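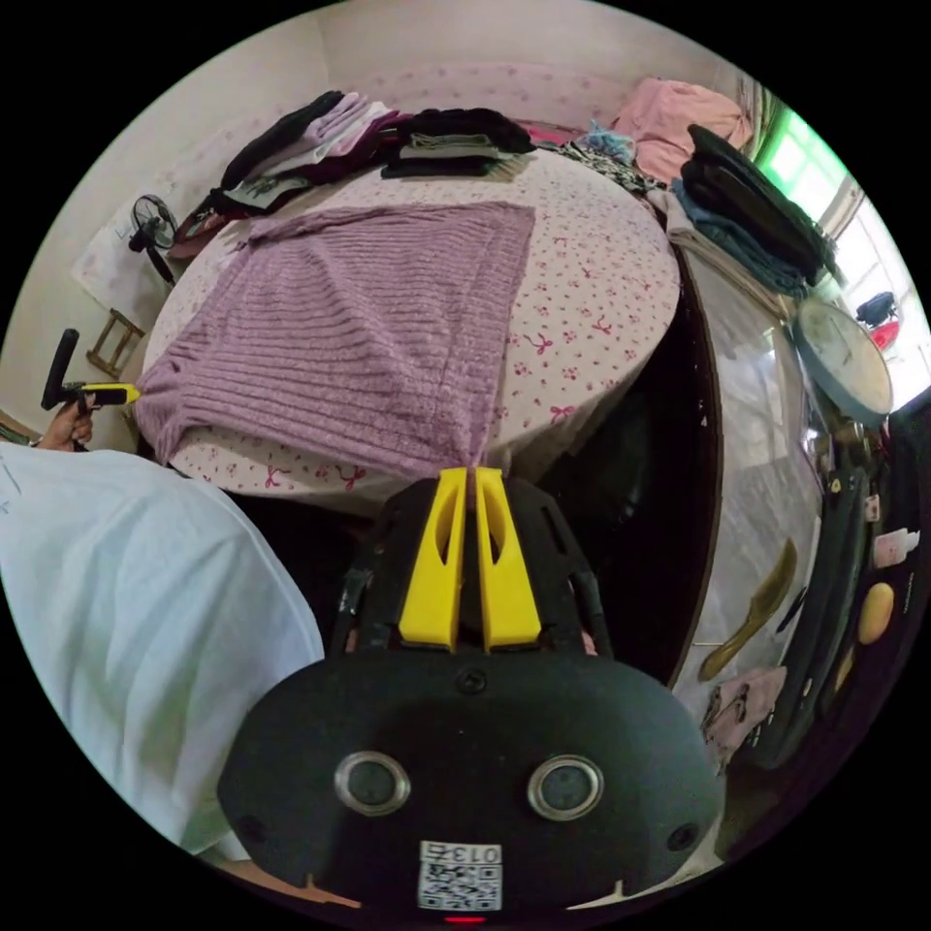

*Lilac ribbed jumper laid out flat on the bed, folded clothes along the wall.*

The clip runs for 11 seconds. Councillor Chenxi Dong stands up, picks up her bag, walks out of the Skultdale council chamber while a man is still talking about his bus. That's it. No sound for the first part, then the man's voice, then the door.

By teatime it was everywhere, or everywhere that counts if you live in Skultdale. "Councillor storms out on pensioner." The Pukmont Record had it first. Then Zhong, which calls itself a politics site and is mostly headlines. Then the rest, one copying the next, six outlets in all by the end of the evening, and not one had rung her.

She had a phone. It was on. She checked, she told me, several times.

"I sat there waiting for it to go," Dong says. "I'd have answered anyone. I'd have answered the weather man."

## What was left out

The meeting is on the council's own website. Anyone can watch it. It's dull, long, badly lit, and the microphone at the back table hums the whole way through, which may be why so few people bothered.

If you do sit through it you get to the chair calling a ten-second vote on whether to take a break, hands go up, break agreed. The man with the bus complaint hasn't heard. He carries on. Dong gets up. So do four others, including two from the party that spent the next week calling her a disgrace. They go out by the same door. One of them is ahead of her. He isn't in the clip becuase the clip starts after he's gone.

When they come back in Dong asks the man to start again from the top. He does. She puts two questions to him about the evening timetable and writes down the answers. None of that went anywhere online.

Who cut it? No idea. It turned up on Jendo, the messaging app half the valley uses for lost cats and parking rows, from an account with no name and no other posts. It had been shared 2,092 times before anybody at the council saw it.

## The one who watched it

Yiran Yin writes for a small weekly that comes out in print and not much else. She was late to the story, on purpose or not depending how she tells it. Her paper goes to press midweek. She'd missed the rush.

So she watched the meeting. All of it, with a sandwich. Wrote down the times. Rang Dong, rang the bus man, rang the chair. The bus man was quite put out that people thought he'd been insulted. He'd had a decent answer, he said, and a cup of tea in the break.

Yin's piece ran under the date Oct 21, 2019, on an inside page, next to an advert for gutters. Good piece. Plain. It had the minute and second of the vote, so readers could go and look.

Hardly any did, going by the numbers. She put it on the paper's page and it got a handful of comments, most of them still cross about the walkout. One asked what Dong was hiding in the bag.

"Lip balm," says Dong. "Parking ticket. Minutes of the last meeting."

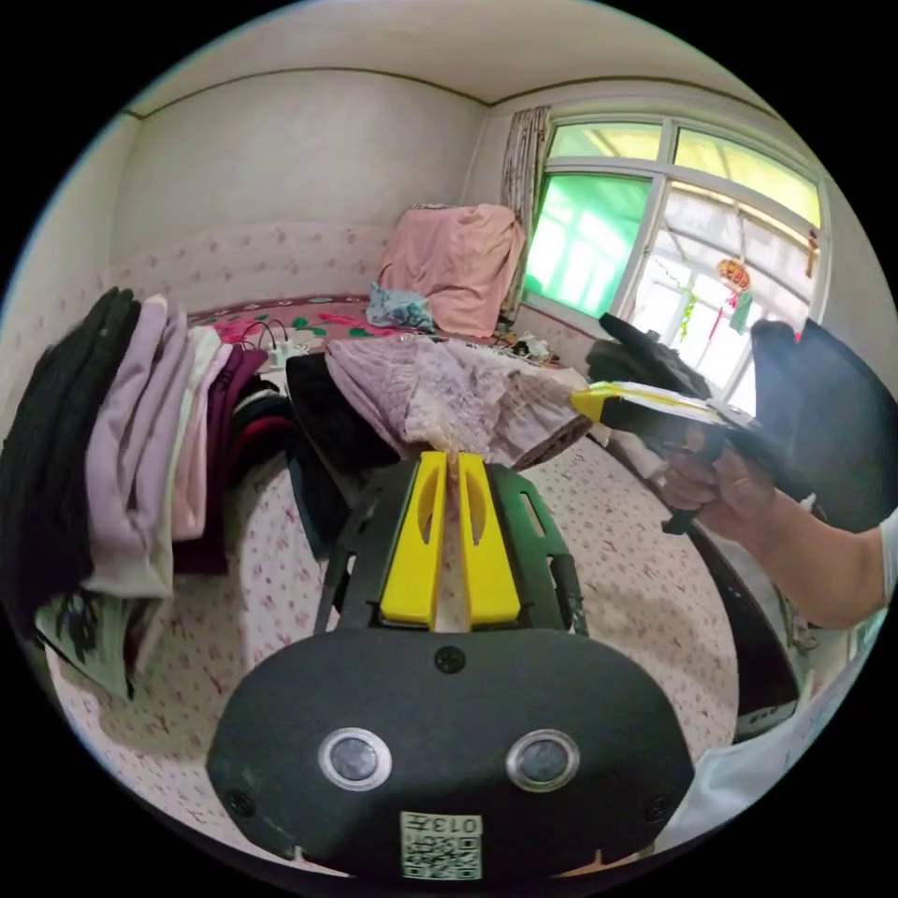
## Saying sorry, sort of

Here's where it gets annoying. The Pukmont Record did change its story. Took five days. The headline went from "storms out" to "leaves", and a line went in at the bottom saying the article had been "updated for clarity". Clarity! Nothing about the vote. Nothing about the others who left.

Zhong changed nothing. I emailed the general address and got a form reply thanking me for my interest in advertising. Emailed again. Same form.

Of the remaining four, one took the page down without a word, and the other three are still up as I write, with the same still of Dong's back going through the door. One has since used that picture on a completly different story, about council attendance. Her attendance is fine. I looked.

I asked the Record's duty editor whether anyone had watched the full meeting before publishing. Long pause. They'd had two people on shift that day, he said, and the clip was already doing the rounds, and if they'd held off someone else would have had it. Someone else did have it. Everyone had it. He did not want his name used and I said all right.

Two people on a shift is not nothing, as a reason. I've done those shifts. You get a clip, you get a shout from across the room, you write what you can see. But the recording was free and a click away, and skipping to the right bit takes less time than making a headline out of the wrong one.

## Since then

Dong stands again next year, probably. She was going to decide in January. She still gets it in the street, mostly jokes now, a bloke outside the chemist who holds the door and says "off again?"

The council has started putting the times of breaks in the notes under each video. Yin asked for that. The hum on the back microphone is still there.

And the bus? Evening service is being looked at. The man has been back to two meetings to ask about it, and at the last one nobody from the Record was in the room.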